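Questions I get asked a lot

What is the Rinham swap box?
It's a box scheme I run from my kitchen in Rinham. You post me a parcel of treats from where you live, and I send you one from somebody else. Food mostly, though a tea towel has been known to sneak in!

How much does it cost?
Nothing but your postage. Please keep your shopping under the limit on the sign-up form, or people start feeling awkward about what they've sent back.

How big is it now?
We passed 2,563 parcels in November, which I still can't quite believe (my postie can). There are 185 of you on the current list, and I've room for 300 if you have friends who'd like to join.

Can I send homemade things?
Sorry, no. Sealed shop packets only, with at least two months left on the date. I love a homemade flapjack as much as anyone, but I can't check everyone's allergies.

What travels well?
Biscuits, every time. Shortbread, oatcakes, anything in a stiff box. Crisps arrive as dust, and chocolate is a winter thing.
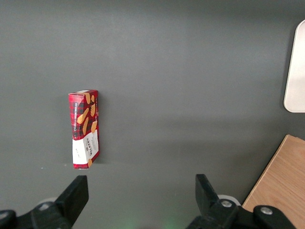
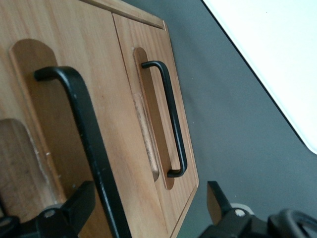
Do you post abroad?
Not yet. Suqin Ye in Levalbridge is looking into customs forms for me, bless her, so ask again in the spring.

My parcel hasn't turned up. Help!
Give it ten working days, then email me with your swap name and I'll chase it. If it really has vanished I'll make you up another from my own cupboard.

Can I choose my partner?
You can ask! I pull names out of a hat, but I do keep sisters and old friends together if they want.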